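Search this site Go

Secondhand Clothing and the Lapointe Drop-Off Bins
Final report, Rutilio Ayala and Ifeoma Nnaji

14 shares 2 comments

Our question was what happens to clothes that people leave in the bins on Lapointe Street. We picked it after Ifeoma's aunt said she thought most of it got thrown out.

The bins are emptied by Trerex, which sorts the clothes at a building in Estuslow. We visited once in June and talked to Ladi Shehu, the shift lead. She told us the site takes in 3,000 pounds in a normal week and that 2,000 pounds of that can be worn again. The rest is cut into rags or sold by weight.

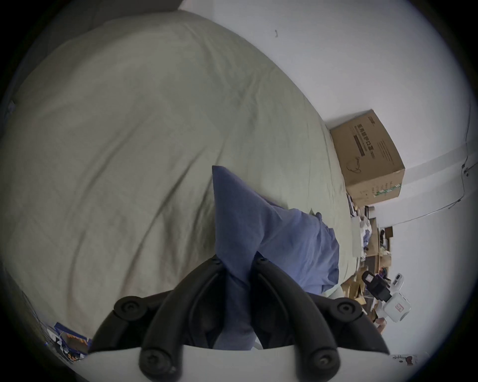 Fig. 1. Blue fabric on a pale grayish-green sheet.

Cotton is the easiest to place. Plain cotton shirts sell fast and the worn ones make good rags. Blends are harder. Ladi said buyers often turn them down, and the price changes from month to month.

We also gave a survey to students and got 93 answers. Most people said they give clothes away when they move or change size. Few knew that Trerex runs the bins. Several wrote that they would donate more if the bins were closer to the dorms.

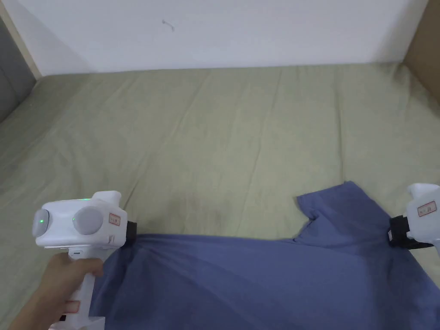

Department of Consumer and Textile Studies

The survey has limits. We handed it out in 2 classes, both in our own department, so the answers may lean toward people who already care about clothing. We did not weigh anything ourselves and had to use the numbers Ladi gave us.

If we did it over, we would ask about shoes. Trerex gets a lot of them and we left them out.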